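Wiklow students take laundry robot to Urkilent final

For release in November

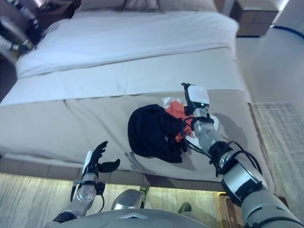 STUDENT PROJECTS / ROBOTICS

WIKLOW – Two arms, one bed, a pile of clothes. The Wiklow College robotics club is through to the Urkilent household challenge, 14 teams in all. Task: clear clothing off a bed and sort it, no help from the team. Top prize $4000, second $2000.

"Dark fabric is the hard part – the folds just vanish," said club captain Dilek Karaca. Team has been practising on black and red-orange items becuase of it.

Sponsor: Cunha. Doors 2 p.m., Mitness Hall. Free entry, press welcome.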